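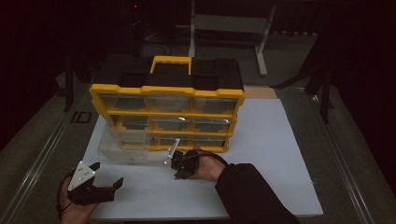
Parts organizer

A parts organizer, also called a small-parts cabinet or drawer cabinet, is a storage unit for screws, nuts, washers, beads, electronic components and other small items. It consists of an outer housing fitted with a grid of pull-out drawers. Portable versions have a carrying handle on top; larger ones are made to hang on a wall or stand on a bench.

Construction

The housing is usually molded plastic, sometimes sheet steel. Drawers are most often clear or translucent, so that the contents can be recognized without opening them. Drawer widths may differ between rows, with wide drawers for bulky parts and narrow ones for fasteners. Some lids have recessed compartments, which serve as open trays during work – they are not suited to storage, as parts spill when the unit is carried.

Many drawers have a low stop at the back edge. To remove such a drawer, the user pulls it out until the stop meets the housing, then tilts the front upward. Drawers without a stop slide free at full extension. Removable dividers split a drawer into 2 or more sections.

Use

Contents are commonly sorted by type, then by size. Heavy parts are placed in the lower rows to keep the cabinet from tipping. Labels go on the drawer front or on a card slipped inside it. In workshops with a written inventory, each drawer may carry a number; the Rultamberg system gives the cabinet first and the drawer second, as in 3247-2.

Portable units should be kept upright when moved, and the drawers checked before lifting. Overfilled drawers tend to catch on the divider above.

See also

Tool box
Storage bin
Pegboard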